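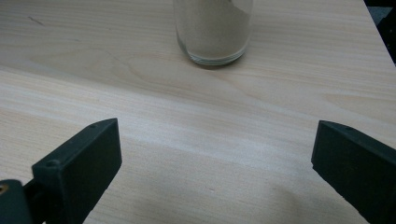

Clear glass jar on a light wood table

Bruvitz Royal Occasions Album, Large Format
Item 923
$96.00
In stock

If you are the kind of person who still has the front page from every royal wedding, christening and jubilee in a dresser drawer, you probably know what happens to newsprint after a few years. It goes yellow, the fold gets soft, and one day the fold is a tear. The Bruvitz album was made for people like us, and I say "us" because mine is on its third refill pack.

With another wedding coming at Windsor in May, we've had a lot of letters asking whether the album will take a full-size newspaper. A tabloid goes in flat. A broadsheet goes in folded once across the middle, the way it came off the newsstand. Souvenir magazines, orders of service, postcards and stamp covers all fit too, and the smaller things can share a sleeve if you put a sheet of the backing paper between them.

What you get

Post-bound album with navy cloth cover and a blank spine label
75 clear top-loading sleeves, acid free
Matching sheets of cream backing paper
Index pages at the front for dates and titles
Slipcase

The posts unscrew with a coin, so you can move pages around when you find the 1953 program you were sure you'd lost in the move. Please don't overfill it! The extension posts (sold separately) will take the album up to 175 sleeves, and past that it really is kinder to the binding to start a second volume.
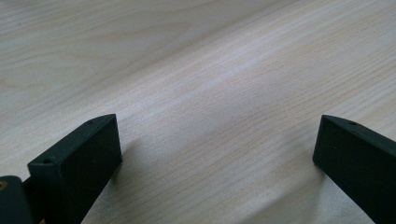

Pale tabletop, wood grain running corner to corner

Choosing between our albums

The Brotis is the smaller one, good for postcards and photographs, and it costs less, but it will not hold a newspaper at all. The Tundov has a stiffer cover and a lock, and some collectors like it for letters and signed cards. For front pages I would pick the Bruvitz every time. Holzer sleeves fit all three if you already have some put by.

A word on care

Keep the album upright on a shelf, away from the furnace and out of the sun. Take out staples and paper clips before you put anything in, and please no tape — not even the kind that says it's safe. If a paper has been rolled up in a tube, let it rest under a heavy book for a week or so first.

Shipping and returns

Orders placed by noon go out the next business day. You can send the album back within a month if the sleeves haven't been used. Refill packs can't be returned once opened.

Questions about what will fit? Write to Mylene Cabanatuan at the shop and give her the measurements of your largest piece.

Page updated 20 February 2018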